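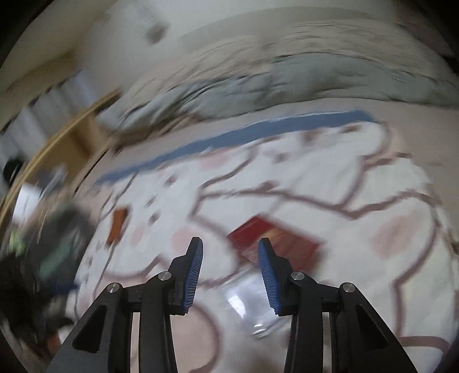 Hand-held gripper with blue ribbed pads over a patterned bedsheet, bedroom set.

Lasham Home Handling Project
Progress report to the equipment fund, second period
Prepared by Jerome Talavera

1. Summary

In this period we used the hand-held grippers every working day and we collected 408 recordings of bedroom tasks. The plan for the period was 40 recordings per week and we kept it, except in July, when two of the finger pads had to be replaced and we waited for the new ones. The money spent is below the approved budget. We ask the fund to approve one change in the equipment list, which I explain in section 4.

2. Work done

The bedroom set is now the main work place. The tasks are picking up small flat things from a bed, putting them back on a shelf, and pulling a sheet or a comforter straight. Flat things on soft fabric are still the most difficult. The finger pushes into the fabric and the object goes down with it, so the person holding the gripper has to try again from the side.

We also learned that many recordings have too much blur when the gripper is moved quickly from one side of the bed to the other. I checked the first group by myself and marked 30 recordings as not useful for training. After this we asked everyone to move slower between two objects, and we put this in the written instructions. I will report in the next period if the number is lower.

3. Equipment and spending

We own two hand-held grippers, both from Gralel. They are used in turns, so one can be cleaned and checked while the other is working. The pivot screws need to be tightened each Thursday. It takes only a few minutes but it must be in the schedule, as we forgot it twice and the fingers did not close evenly.

The ribbed pads wear out faster than we expected when we wrote the application. We had put them under "small parts" with no separate amount. From now on they have their own line in the budget, so the fund can see clearly how much they cost us.

Storage for the recordings was bought as planned. The lamps for the bedroom set are not yet bought. I would like to keep this money for the next period, because better light would permit a shorter exposure and should help with the blur.

4. Change requested

In the application we planned to buy one robot arm from Trerkier at the end of this period. The delivery time they now give us is much longer than in their first offer, and the price does not include the mounting plate for our gripper. We asked Barredo for a second offer. Their arm has a smaller reach, but it is enough for a single bed if the base stands at the middle of the long side. The plate is included and training for two people also.

We ask for permission to buy the Barredo arm with the same amount of money. The difference in price is small, and we would use it for spare pads and one spare set of linkage arms. Both offers are attached to this report.

If the fund prefers that we stay with Trerkier, we can do this, but then the first tests with the arm will move to the period after the next one. In this case we would continue with the hand-held grippers only, and I would need to extend the rental of the bedroom set.

5. Plan for the next period

Continue the recordings at 40 per week.
Buy and install the lamps.
Order the arm after the answer of the fund.
Prepare the floor and the power supply for the arm base.
Write a short maintenance guide for the grippers, with the colour of the pads for each type of task.

I would be grateful for an answer on section 4 before the end of the month, as the Barredo offer is valid only until then.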